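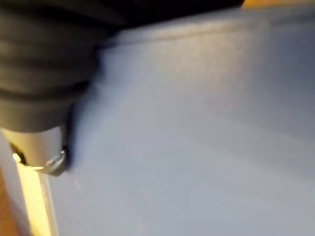
Selon Shakuntala Dixit, le bras va trop vite pour des visiteurs : de l'autre côté de la barrière, on voit passer la pince mais on ne comprend pas ce qu'elle vient faire. Elle demande qu'on ralentisse l'approche et qu'on marque un arrêt avant la descente. Markos n'est pas d'accord, il trouve qu'à vitesse réduite les gens s'en vont avant la fin du cycle.

2021-03-01, atelier de Kirklow, répétition pour la visite du groupe de Busville.

Vitesse d'approche ramenée de 300 à 170 mm/s. Arrêt de 1000 ms ajouté au-dessus du point de contact. La descente reste comme avant. Programme enregistré sous le numéro 2154, l'ancien est gardé à côté, ne pas l'effacer.

Avec ces réglages on suit bien le mouvement depuis la barrière. En revanche le retour paraît long. À voir avec Markos s'il accepte qu'on garde la vitesse d'origine au retour seulement.

Remarques en vrac :
- le texte affiché au poste parle encore de l'essai Brudberg, à refaire
- l'arrêt d'urgence doit être montré avant de lancer le premier cycle, on l'a oublié deux fois
- prévoir qui parle et qui tient le boîtier, la même personne ne peut pas faire les deux
- flux de la caméra de poignet : flou pendant les déplacements, le passer à l'écran seulement pendant les arrêts

Kelmendi a demandé si la démonstration pouvait se faire chez eux en septembre. Répondu que oui sur le principe, mais il faut d'abord vérifier leur alimentation et la fixation au sol. Markos Dimitriou les rappelle.

Reste à faire : vitesse du retour, texte du poste, un essai complet avec quelqu'un qui n'a jamais vu la cellule.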